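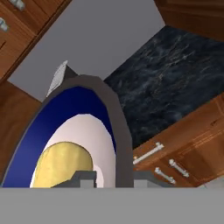 February, entry 14. Student manipulation project, Parkberg section. The purpose of this session was to settle the wrist view for the kitchen task before the class begins its scored runs in the simulator. The group has argued for two weeks over how far the view should be tilted down. At the present setting both fingers are visible above the front face of the gripper, with the yellow object behind the first of them, and the marble countertop and the drawer handles to the right remain in view. Ruben Vandenberghe considers this sufficient for the policy to judge its approach. I agree, with the reservation noted below.

**Settings carried forward**

- Scene: Trernthorpe kitchen, default lighting
- Episode limit: 512 steps
- Demonstrations on file: 129, all by keyboard teleoperation
- Evaluation: 40 episodes per team, seeds fixed in advance

Seed 885 is to be kept out of the training set. Two teams used it last month while tuning and their results could not be compared with the others. Yasir Magsi has added a check to the loader, which now stops with an error if that seed is requested.

**Reservation.** The steep tilt costs us most of the room. The upper cabinets appear only at the top corners, and a student who wishes to add a cabinet-opening task later will need the second, fixed view. Ningsih Halim asked whether the two views could be joined into one input. This is permitted under the class rules, but training time on the shared machine would rise and the queue is already long. Deferred until the first scores are in.

**Gripper control.** Unai Segura's team reported that the fingers close before the arm has settled. I went through their log with them. The close command is issued on the same step as the last arm motion – the wait was removed when they merged their branch. They will restore it and rerun their practice set. No change to the common code is required.

**Naming.** Files are to follow the Nendusex pattern used last term: team, task, seed, run. Three teams still save with a time stamp only. Luzius Brunner will rename the existing files and post the script in the class folder.

**Open items**

1. Halim: write up the two-view question in one page.
2. Magsi: confirm that the seed check also covers the evaluation script.
3. Segura: send the corrected branch for review.
4. Vandenberghe: freeze the wrist view settings and record the tilt value in the Weerasinghe sheet.

Session closed at 5:40 p.m. Practice runs for the remaining teams were left in the queue overnight.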